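**Brokham issues revised rules for tabletop manipulation cells**

July 2022

Brokham has published the second edition of its working rules for small robot cells used in pushing and sorting tests. The document replaces the January draft, which drew 573 written comments, most of them on tool changes and speed limits.

The main change concerns end-effectors. Any rod or probe held in a clamp collar must now be checked for play before each session, with the result entered in the cell log. The draft had asked for a weekly check. Tool length must be re-entered in the controller after every change, even when the same tool goes back in.

Work surfaces are covered in a new section. Boards have to be fixed to the table, and their height measured at the corners. The lower limit for tool travel is then set from the highest reading. Loose objects such as blocks may be placed by hand only with the arm in a protective stop.

Cells must also complete 1,000 consecutive cycles without an unplanned stop before they may run unattended. Castillo and Surnen, which both tested the draft, had asked for a lower figure. "We kept the number because the faults we care about are slow ones," said Tumaini Tanui, who edited the text. "A clamp loosens over hundreds of contacts."

Existing cells have until January to comply. Cells that already hold approval under the first edition need only repeat the clamp and surface checks.

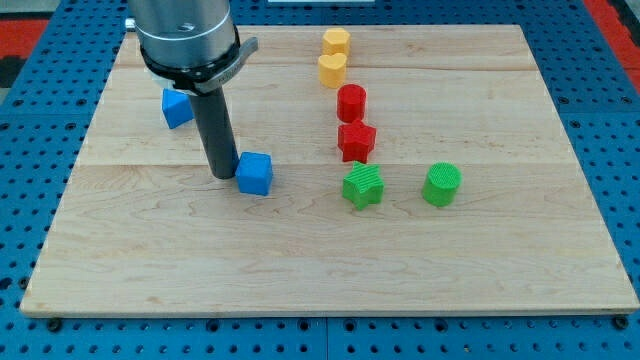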